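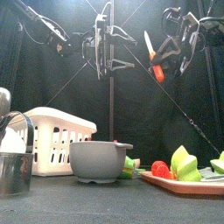 Week 5: Gathering demonstrations, and what makes one worth keeping

Last week we talked about learning from examples as if the examples simply arrived in a folder one morning, and I promised we would come back and be fair to the people who make them. A demonstration, for our purposes, is one complete run of a task from start to finish, with the joint positions, the gripper commands and the pictures all stored together on one clock. Take a two-arm kitchen setup with play food. The right gripper is holding the little knife with the orange handle, the left one is hanging open, and the tomato slices are over on the pink board. If you store only that moment, you have taught your learner very little! The same picture could belong to a cutting task, or to a tidying task where the knife goes into the white basket, or to a run where the operator has picked up the wrong thing. What makes it useful is the stretch of motion before and after it, and the task label that goes along with it.

Now, about labels. In the Cidcombe set, which we will use for the rest of the term, every run has a short written instruction, typed in before the arms move. Please keep to that order in your own sessions. I know it is tempting to do the run first and then write down whatever you ended up doing, and I have done it myself more than once late in the day, but the labels drift toward the easy cases and you end up with a lot of runs called "move object."

The Cidcombe set has 2388 runs in it. Before release, 59 more were taken out, mostly for clock trouble (the left arm's log would slip behind the pictures, so the gripper seemed to close on nothing at all). You will find the notes on those in the Gautam folder, and they make surprisingly good reading if you have a quiet half hour.

What about mistakes?

Somebody asks me this every year, and I am always glad. If the operator fumbles a slice and then picks it up again, keep the run. A learner that has only ever watched smooth work has no idea what to do once it is a little off course, and it will be a little off course almost right away. We called this compounding error in week 3, so have a look back if it has gone fuzzy. If the operator fumbles and gives up, keep that too, but mark it as a failure so it doesn't get mixed in with the good ones.

Pauses are a harder case. A person running two arms will often stop to think, and the learner may pick up the stopping along with everything else, so that it reaches the bowl and just sits there. Some groups trim the pauses afterward. I would ask you to practice each task a few times without recording, and then trim only what is left over.

Vary the starting positions. Move the bowl, turn the board a bit, swap which vegetable is nearest the front. Change one or two things between runs and write down which.

For the lab on Wednesday

Each pair records 22 runs of one task on the Lirnness bench. Choose your task from the Istton sheet and write the instruction out in full, naming the object, where it starts and where it should finish. Trade places halfway through, so both of you have a turn driving and both of you have a turn keeping the log. Save everything, including the runs you are embarrassed by.

Reading: chapter 5 of the course pack, up to the part on relabeling. Skip the proof for now, we will go through it together on the board.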